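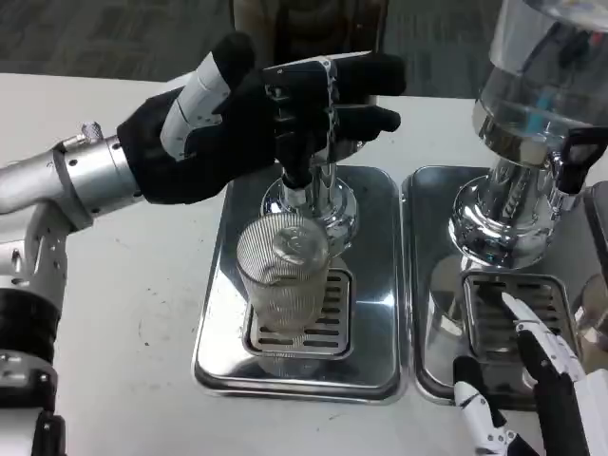

Books / Middle Grade

Home Threads Reading Lists Search Log in

4 min read

OK I finished the third Jelenari book at 1 in the morning and I have to talk about it somewhere, so settle in. Thread! No big spoilers, I promise, and I'll warn you before the medium ones.

For anyone new: Jelenari is a middle grade series by Annunziata Sartori, with drawings by Primo Villa. It's set on a river island where the ferry only runs when the ferry wants to. The kids who live there go to school on the mainland, or are supposed to.

The new one is called The Shek Under the Stairs. A shek, if you missed book two, is a sort of house animal. Part badger, part draft. You never see the whole shek at once, and Villa sticks to that rule in every single drawing. A tail here, an ear behind a coal bucket. My daughter checks every page.

What I love is how much bigger this one lets itself be. The first book was a short little thing, 84 pages, and you could read it to a six-year-old in two evenings. This one is for the same kids after they've grown up a bit. So is Jonia! She's eleven now and she's so cross with everyone!

Jonia being cross is my favorite thing in the book. Sartori doesn't rush to cheer her up. There's a whole chapter where she sits on the ferry steps refusing to speak to her brother and he just keeps handing her walnuts. I read it out loud and had to stop twice.

Also the FOOD. Every kid's book I adored growing up had good food in it and this one has plum dumplings, burnt-edge pancakes, and a soup that takes three chapters to make. Read it after dinner or you'll be in the kitchen by page 23.

(Which is where the best new character first turns up, by the way. She's a postwoman. She has opinions about stamps. I won't say more.)

Medium spoilers in the next two posts, skip down if you want to go in fresh!

The stairs. So the house has had the same staircase since book one, and Villa has drawn it maybe a dozen different ways, and I always figured he was just having fun. Nope. The number of steps changes. It has been changing THE WHOLE TIME. I got out of bed to check the first book and there it was.

And the shek isn't guarding what they thought it was guarding. I gasped. My husband asked if something was wrong with the boiler.

End of medium spoilers, welcome back.
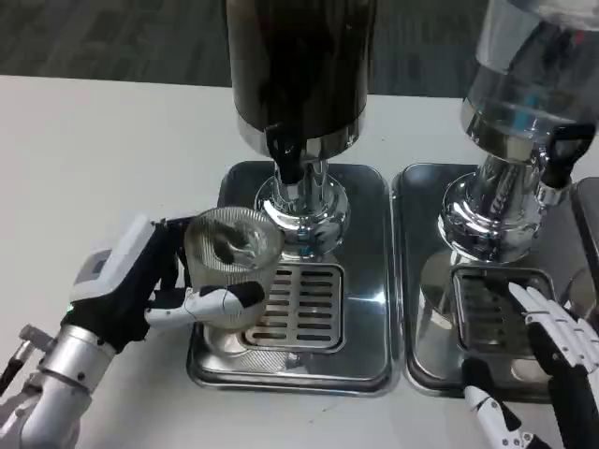 A clear ribbed glass at the drink dispenser.

A word about the translation, because Gemma Longo deserves a parade. The islanders have their own rude words (mild ones, your kid will be fine) and she's made up English versions that feel like they've been around forever. "You absolute comodon" is now said daily in our house. Mostly to the dog.

Yes, Comodon is also the name of the goat. You'll see.

I've seen a few people ask if you can start with book three. You can, the first chapter catches you up, but please don't! The quiet stuff lands so much harder if you knew Jonia when she was little and scared of the ferry bell. Start at the beginning. They go fast.

As a read-aloud: chapters run ten minutes or so at my pace, longer if you do voices. I do voices. The ferryman is hard because he speaks in half sentences and you have to decide how the other half would have gone. The shek doesn't talk, it only hums, and my kid has informed me I hum it wrong.

As a read-alone I'd say strong eight and up. There's one sad chapter near the end. Nobody dies, but someone moves away, and it's written so plainly that I think it might get to kids who have had a best friend leave. It got to me and I'm 41.

My friend Debora Ferraro teaches fourth grade and she's been reading it to her class right after lunch. She says they've started leaving crumbs under the classroom stairs. Debora, I'm so happy for you and so sorry about the ants.

Somebody asked about the map. YES there's a map! Inside the front cover, two pages wide, and it has the mainland on it for the first time. The school is tiny and way up in the corner, which tells you how Jonia feels about it.

The first print run was only 3000, and my local shop sold out of theirs, so if you see one grab it, or put in a hold at the library. Manuela Mancuso at our branch says there's already a line for it and she sounded thrilled.

Book four is supposed to come in November. Sartori told a festival crowd she'd written 400 pages and had to throw half of them in a drawer. I would like to read the drawer, please.

If you've read it, come tell me your favorite drawing. Mine is the one with the wet boots on the landing. Look at the wallpaper behind them. LOOK AT THE WALLPAPER.

Edit: several of you have now found the second ear and I hadn't, so I'm off to read it again

Contact | © All posts belong to their author | Back to top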